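Choosing a Gripper: The Fameo Two-Finger Kit
Course handout, unit 4. Reading time: 6 minutes

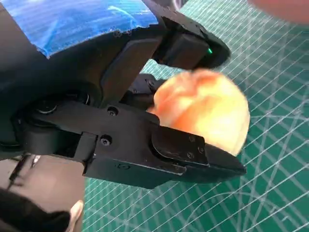
This unit uses one commercial product to practice reading a data sheet, comparing it with bench results, and deciding whether to buy. The product is the Fameo two-finger gripper kit, sold by Juken. Read the whole handout before the lab. The worksheet assumes you know the terms in section 2.

1. What is in the kit

The kit ships as a gripper body, two fingers, a wrist camera bracket, a cable set and a bag of spare fingertip pads. The camera is sold separately. Juken also sells a service plan under the name Nivness, which covers replacement of pads and pivot parts for one year and gives access to a phone line for setup questions. Our department bought the kit without the plan.

The fingertip pads are held on with screws and can be changed without taking the fingers off the body. Use the driver that comes in the bag. A larger one will strip the heads.

2. Terms

Stroke: the distance between the pads when the gripper is fully open, less the distance when it is fully closed.

Grip force: the force one pad applies to the object. Some sellers list the sum for both pads, so read the footnotes before comparing two products.

Compliance: how much the fingers or pads give when they meet an object. A compliant grip spreads the load and forgives small position errors. It also makes the final position of the object harder to predict.

Cycle: one full close and one full open. Moving the arm does not count.

3. Why round objects are a useful test

A box gives each pad a flat face. A ball or a piece of fruit gives each pad a small contact area, and if the pads meet it above or below its widest point, the closing force pushes it out of the grip. Round objects also roll when touched on one side first. A gripper that does well with blocks may do poorly here.

The usual remedies are to lower the approach speed, center the object between the fingers before closing, or fit a softer pad. Try them in that order. Changing the pad changes the stroke slightly and means the zero position has to be set again.

4. Bench results

Last term's class ran 184 grasps on round objects with the standard pads. The gripper failed to hold the object in 17 of them. A failure means the object left the grip before the arm reached the drop point. Grasps stopped by the operator were left out of the total.

Work out the failure rate before the lab and write it on the first line of the worksheet. Then consider what the number leaves out. The class did not vary the approach angle, and nearly all the failures came from one group that was using a faster close setting. Decide whether you would pool their results with the others and be ready to defend the choice.

5. Maintenance

Juken asks for a pad inspection every 100 cycles and a check of the pivot joints every 1,000. Scuffs on the finger bodies are cosmetic. Scuffs on the pad face are not, and a pad with a worn edge should be replaced before any data is recorded.

Log each inspection in the bench notebook with the cycle count.

6. For the written part

The Badawi kit is the other option on the shortlist. Its data sheet is in the course folder. Write one page comparing the two for a small packing line that handles mixed fruit. Cover pads, force settings, spare parts and the cost of the service plan. State which one you would buy and what further test you would want first.

Bring the worksheet and a copy of both data sheets to the lab.

Contact: course office, robotics teaching lab | Copyright the author, for class use only | Back to top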